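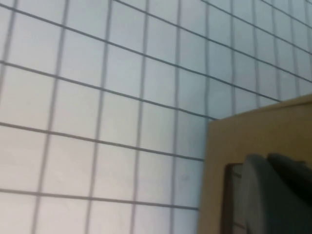

White grid, thin gray lines, squares for days.

I want to say a few words in favor of the cardboard drawer. People get funny about cardboard. They'll pay real money for a plastic tub that cracks the first cold winter, and then they look at a cardboard box with a handle on it like it's something you'd only own in college. I've had mine through two apartments and I'm ready to argue with anyone.

I grew up in a house where cardboard was what things came in. You broke it down flat on the back porch and out it went. Storage was supposed to be heavy, and my parents had a dresser so big it stayed behind when they sold the place. So when I moved to Nalstead and found myself with one closet, I did what I was raised to do and went shopping for furniture. The dresser I liked at Lonmont was $600. It would also have blocked the bathroom door (I measured, twice, hoping I was bad at it). I went home with nothing and sulked for a week.

Then a neighbor in the building moved out and left a stack of fold-up drawers by the mailboxes, still flat, with the instructions tucked in. I took 4 of them upstairs. They went together in one evening with no tools, and I only had to redo one because I'd folded the bottom inside out.
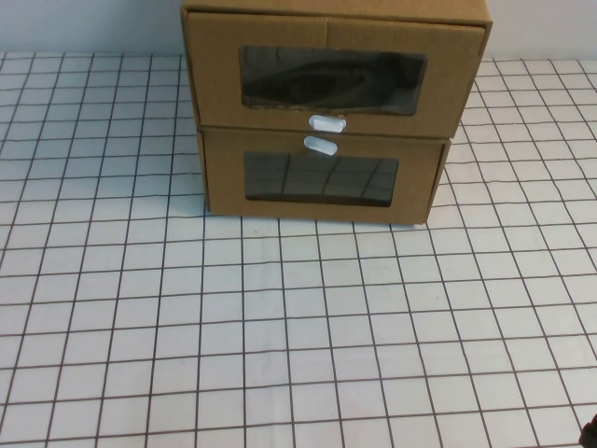
My main case for them is shoes. Shoes are the worst thing to store in a small place. They're lumpy, they come in twos, they pick up grit, and you need them right when you have the least patience. A rack by the door looks fine for a day and then it's a pile. The original boxes stack nicely, but you can't tell what's in them, so every morning turns into pulling out the bottom one and watching the rest slide. A drawer with a clear window in the front takes care of most of that. Even when it's dark in there and all you get is the curve of something that looks like a shoe, that's plenty to go on at seven in the morning. You grab the little white handle and pull, and the box on top stays put. I can't tell you how much I enjoy the box on top staying put!

Now, the complaints, because I do hear them. My sister says cardboard looks cheap. Well, sure, it is cheap. I happen to like the color, though - that plain brown goes with everything I own, and it doesn't pretend to be oak. She also says it'll sag, and she's got a point if you load it with books. I wouldn't put books in it. I wouldn't put it in a basement either, or under a window that gets left open in June, which is how I lost one of my 4. It went soft at the corners and that was the end of it.

Folks also tell me the windows get scuffed, and they do, and the shine bounces the ceiling light right back at you if you stand in the wrong spot. I stand somewhere else.

What I don't buy is the idea that you have to earn your storage by suffering for it. There's a store out past the Fajardo exit called Lakirier that will sell you a "closet system," and the cheapest one has 26 parts and a bracket that goes into a stud. I rent. I'm not putting anything into a stud. If I move again next year, and I might, the drawers fold flat and ride in the back seat, and the closet system would stay on the wall as a present to my landlord.

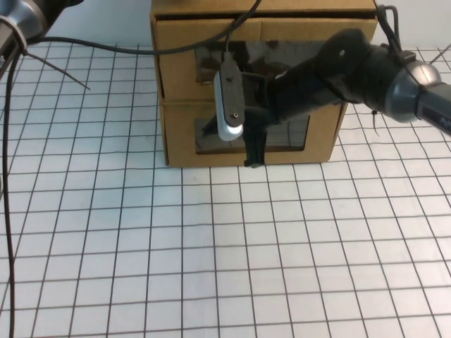 Two stacked, the wider one on top, backed up to the wall.

My one piece of advice is to stop at shoes for the first month. I got excited and tried to do the whole apartment at once - scarves, chargers, birthday candles, all of it - and ended up with a drawer of candles I opened once. Shoes first, then whatever you keep tripping over. In my place that's the dog's leash, and I still haven't found it a drawer.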